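4. Setting Up the Packing Table

By now you should have the Prullport parts list checked off and the table standing where you want it. Good! The fun part starts here, and it goes faster than most people expect. Give yourself a quiet morning for the first setup. After that you'll be able to lay the whole thing out before your coffee cools.

What you need for this section:

Work table, cleared and wiped down
Green cloth, 62 inches long, from the Ostent bundle
Silver binder clips, at least 2
Packing boxes, folded flat
Foam inserts
Clear packing tape and a dispenser
One flat sheet of scrap cardboard, a little bigger than your box

4.1 Laying the cloth

1. Shake the cloth out away from the table. New cloths shed a bit of lint and you don't want it inside your boxes.

2. Lay it with the softer side up. Let the extra length hang off the back.

3. Smooth it from the middle toward the ends with flat hands. The fold lines from the bag will still show. Leave them alone! They relax over a week or two of use, and an iron will flatten the nap for good.

4. Clip the back edge first. Start at the end where the box will stand, pull the cloth gently, then clip again farther along.

5. Run your palm across it once more. If the cloth ripples up ahead of your hand, unclip, pull, and clip again.

Note: Precious Ngubane, who wrote the first version of this guide, liked to flip the clip handles down flat against the cloth so sleeves couldn't catch on them. It's a lovely little trick and it works with most clips.

Caution: Don't tape the cloth down. The adhesive pulls fibers off when you lift it, and the bald spots stay.

4.2 Opening and placing the box

1. Square the box up with your hands inside it, pressing the corners out, before you touch the tape.

2. Fold the short bottom flaps, then the long ones. Run one strip of tape along the seam and carry it a few inches up each side.

3. Turn the box right side up and open all the top flaps.

4. Decide where it stands. You can put it straight on the cloth or on the cardboard sheet beside the cloth. Heavy boxes are easier to turn on the sheet. Light ones are fine anywhere.

5. Bring the box toward you until you can touch the bottom of it without leaning on the rim. If you're on your toes, it's too far back (or the box is too tall for this table, see 4.5).
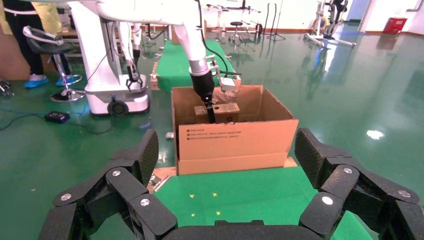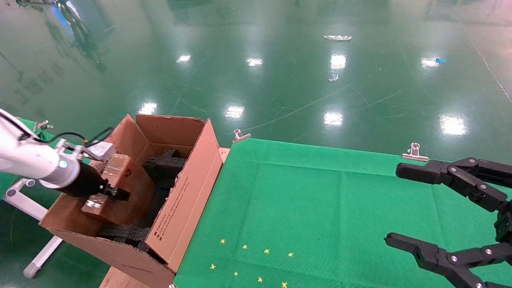
Flaps get more attention in this guide than anything else, and once you've packed a few boxes you'll see why we're so keen on them. A flap that keeps springing back will knock your wrist, scrape the item, and slow you down all afternoon. Crease each one firmly along its fold, then let it go and see where it settles. In the second picture the front flap is folded down and the tall one on the right is standing up, a great arrangement if you're working from the front: a low edge to reach over and a wall to keep things from sliding off the far side. You can have all of them folded outward too, as with the box in the first picture. Try both with an empty box and keep whichever feels natural to you.

4.3 Fitting the foam

1. Set the bottom insert in first and press at the corners. It should go down snugly without bowing in the middle.

2. Add the side inserts one at a time, starting with the back wall.

3. Check the space that's left with the item itself. Lower it in, let go, and lift it out again. You're after a fit that holds the item still and still lets you get your fingers around it.

4. If the item rocks, add a thin piece underneath. If you have to push, take a side insert out and trim it.

Note: The Kołodziej inserts are cut a hair wide on purpose. Trim with a long blade in one stroke and you'll get a beautifully clean edge. Short sawing cuts leave crumbs, and foam crumbs get everywhere.

Caution: Trim foam on the cardboard sheet, never on the cloth. Anel Du Plessis has the sliced tablecloth to prove it, and she still uses it, cut and all.

4.4 Packing the item

1. If the item is going in its own small carton, tape that closed before it goes anywhere near the big box. Press the tape down with your thumb right to the ends.

2. Hold the item by its two longest sides. Lower it straight down.

3. Keep hold until it touches the foam. Dropping it the last inch is so tempting, and it's how corners get crushed!

4. Turn printed labels to face up if the item has them.

5. Fill any gap at the top, fold the flaps over, and give the box a gentle tilt. Listen. If anything shifts, open it back up and add fill.

6. Tape the top seam the same way you did the bottom.

A first-time packer should do a few practice rounds with something sturdy. A plain block of wood is perfect: it doesn't mind being dropped, and the foam will show a dent if you came down at an angle. Hendrik Mahlangu packed 37 practice boxes in one go last September and sent us a very cheerful note about it. Four or five is plenty for everyone else.

4.5 If something isn't right

The box slides when you lower the item.
Move it off the cardboard sheet and onto the cloth, or tuck a scrap of foam under the front edge.

The cloth creeps forward.
Add a clip at the back. Check that the cloth isn't bunched under the box.

The tape lifts at the ends.
Wipe the cardboard dry and use a longer strip. Cold tape is stubborn, so keep the roll indoors overnight.

The rim is too high to reach over.
Use a lower table, or switch to the shallow Rarnano box. It takes the same bottom insert and you'll only need to trim the sides.

When the first box is sealed, write its contents on the side with a fat marker and move on to Section 5, Labels and Stacking.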